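Sundaram Teacher Makerspace Program
Progress report to the Herari Fund
October 25, 2019

Work under the grant continued on schedule this period. We ran 12 workshops for classroom teachers, with 265 teachers attending at least one. Most came from elementary schools. Middle school turnout was lower than planned, and we have moved two sessions to late afternoon to help with that.

The Zastus lending library is open. Schools have borrowed 476 kits so far, mainly paper circuits and simple sewing. Late returns are a problem, and we now send a reminder a week before the due date.

Spending to date on supplies is $3,929. The laser cutter training was put off until March while the Sivance site finishes its wiring. 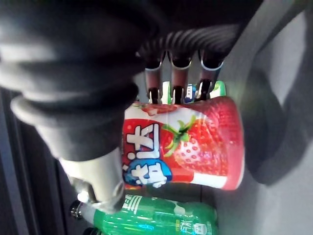 Strawberry cup held in a gripper with a black padded finger.

Next period we will visit classrooms and collect lesson plans from teachers who finished the full series. We request no change to the budget.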